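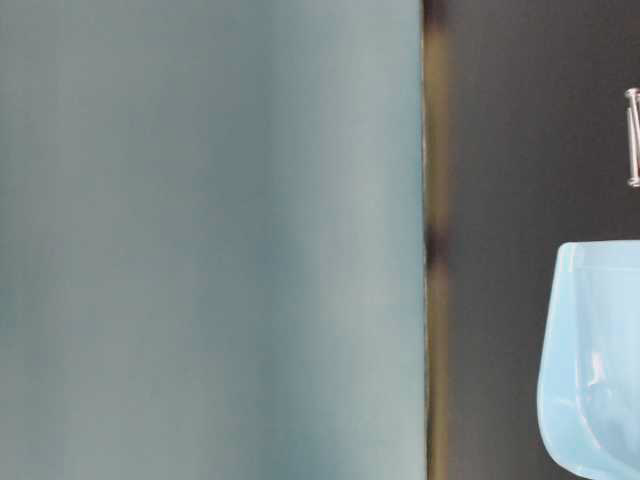 Notebook 7, p. 102

16 Sep 2025

Side camera, scoop task. I wanted to know whether this view earns its place in the policy input, and I went in expecting the answer to be no. Two thirds of the picture is a blue-grey blur sitting right up against the lens. What we get in return is a slice of dark background, a bit of shiny metal top right and part of the pale blue container in the corner.

The claim I'm testing is the one in the June write-up from Ultstead, that adding the side view "stabilises" the approach. They had 346 episodes and never ran it with the side view blanked. So the extra camera and the extra training steps went in together, and the camera got the credit.

Plan: train on the Jalov set as it stands, then again with the side input replaced by one fixed still. Same seed, same steps. If the scores match, the network was never using it.

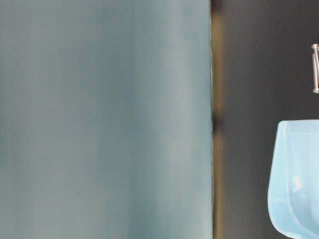
Entry by: bench 2, Teter rig

Pulled a second side still to compare with the first. I can hardly tell them apart. Same blur, same brownish strip down its edge, same rim of blue plastic low on the right. A plain pixel difference over the pair would mostly be measuring compression, I suspect — must check that before anyone quotes a similarity figure at me.

One thing against my own view: the container and the metal piece are fairly sharp compared with the blur, so a network could still pick up something from that right-hand third. I doubt it, but doubting isn't a result.

Blanked run finished after lunch. 398 episodes in the set, 700 held-out windows for scoring. Action error went up by less than the gap between two seeds of the normal run. I'd call that no difference. Two seeds is thin, though, and I'd moan if Ultstead tried it.

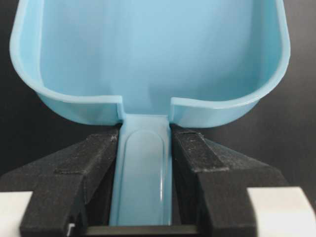
Category: Wrist view / grasp

Far more to work with. Both black fingers are on the handle just under the bowl, and the rim, the groove in the handle and the contact on each side can all be read straight off. Bowl runs out of the top of the view, so fill level at the front may be a problem later.

Blanking this one instead wrecked the scores, as you'd hope. Still only offline error. The Žukauskas method ranks cameras by attention weight and put the side view first, which makes me trust the ranking less, not the camera more.

To do: three more seeds, shuffle side stills between episodes, rollouts on the arm before writing any of this up.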